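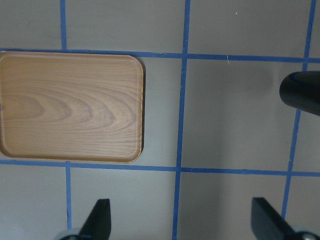 Wood-grain tray and blue tape.

I have been promised a lot of choices by a lot of adventure games. Usually I get a fork in the road, two slightly different paragraphs, and then the same bridge. So when Plendach announced that Wornach would be free, short enough to finish in an evening and have 78 endings, I downloaded it expecting to be annoyed.

Wornach is set in Halim, a harbour town where the ferry has stopped running and you, a junior clerk in the ticket office, have been told to keep selling tickets. It's point-and-click with a text box underneath for the stubborn. It was built in Prultau, an engine I'd only met in smaller games, and it is the work of one developer, who puts things out as Plendach and asked to be left at that.

We talked on a Tuesday over a bad line. I asked first about the number.

"It's a real number," they said. "I had a spreadsheet. If the last screen has different words on it, and you got there by doing something different, it's an ending."

By my reading, that lets in a great deal. I told them I'd reached two endings where the only change was whether the harbour master kept his hat on.

"The hat matters to him."

Does it matter to the player?

"If you spent ten minutes getting the hat back, yes. If you didn't, you won't know there's another version. I don't see who loses."

I'm still not persuaded. An ending I have to be told about is a strange sort of reward, and the download page does put the figure in the first line. They admitted that was a sales decision, or as near as a free game gets to one. An earlier version of the page talked about the writing, and it had been up for most of a month with hardly any visitors. Then the number went to the top. "People clicked. I'm not proud of it but I'm not taking it down either."

The writing deserves the first line. The ticket office is very funny, especially the complaint book, which you can read all the way through and which gets stranger the further back you go. There are 242 entries in it. I asked whether anyone was expected to read them all.

"No. Well, one person has. They sent me a list of the spelling mistakes."
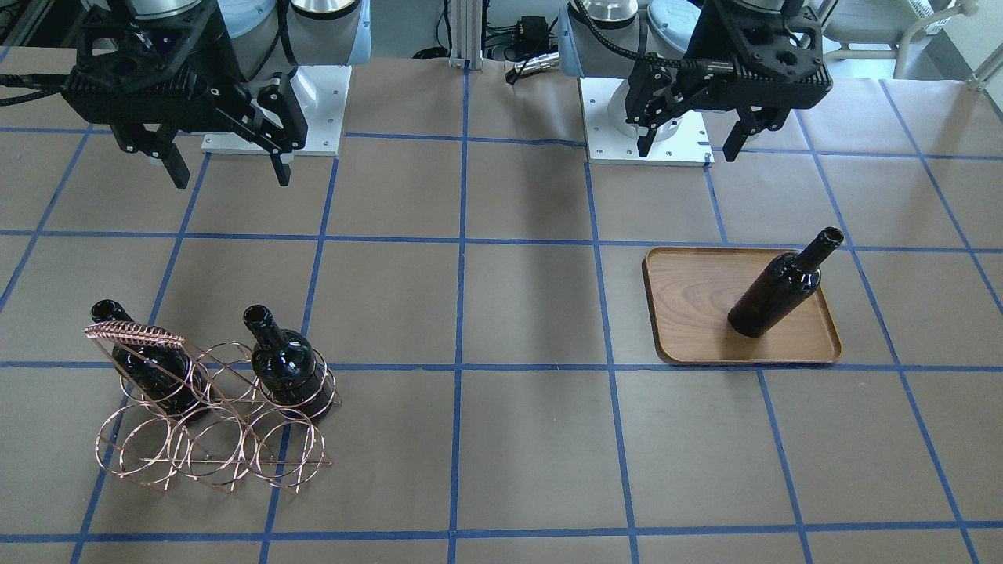
A grid of blue tape on brown paper.

What I wanted to know most was why the middle of the game is so slow. Once the lighthouse opens up you spend a long time walking back along the same quay, with no way to skip it, and the walking speed is that of somebody carrying shopping. The developer had heard this before and I could hear them getting ready.

"You're meant to notice how far it is. The town's only got the one road. If you can jump to the lighthouse then the ferry not running doesn't mean anything, because nothing's far away."

I said I understood that after the third trip. By the eighth I was checking my post.

There was a pause. "Eight is a lot. Did you not pick up the bicycle?"

I had not picked up the bicycle. It is behind the fish market, and you can only see it if you turn down the offer of a herring. This was explained to me as though it were obvious. A second bicycle, in an easier place, is planned for the next update, along with a proper text-speed setting and a fix for the save bug that eats your inventory if you quit during the brass band.

On the save bug, Prultau got most of the blame. The engine keeps only 10 save slots and treats a cutscene as a sort of room, so leaving halfway through one puts you nowhere. I asked why they'd stuck with it.

"I know where everything is. I tried moving the first chapter to something newer and it looked lovely and I couldn't make a door open."

That I did believe. It also goes some way to explaining the doors in Wornach, which all open outwards and all make the same noise.

We came to the puzzles. Most are fair. The tide table is a good one, fiddly in the way these things ought to be, and I wrote things down on paper for it and enjoyed doing so. The parrot is not fair. You need to repeat a phrase to it that you have heard once, in the opening, before the game has given you any hint that phrases matter. I put it to them that almost everyone must look that one up.

"They ask me, yes."

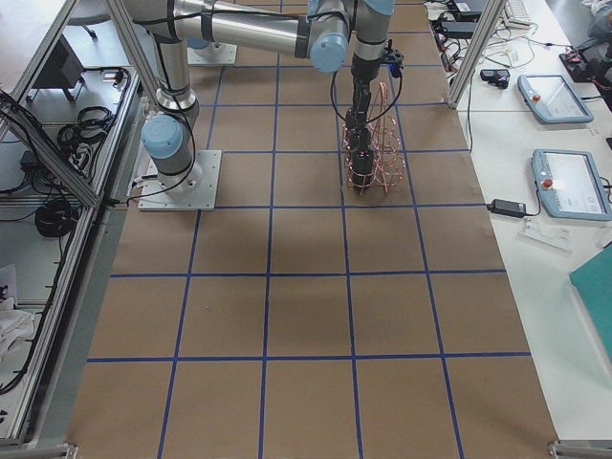

Leave the parrot alone, ran one player's comment under the download, it's the only bit where I felt clever, and if you put a hint in I'm keeping the old version. I read this out over the phone and the developer was delighted, far more than by anything I'd said, and asked me to read it again.

So the parrot stays. I think that's a mistake. A puzzle can please one person a great deal and still send everybody else off to a walkthrough, and once they have a walkthrough open they tend to leave it open. The developer's answer was that a walkthrough is fine. "It's free. Play it however you like. Read the complaint book and stop there."

Would they charge for the next one? Possibly. It's set further up the coast, with a bigger cast and, I was assured, fewer endings. I asked how many fewer and they said they'd rather not give a number this time.

The update to Wornach is due in August. Old saves should carry over, provided you didn't make them during the brass band.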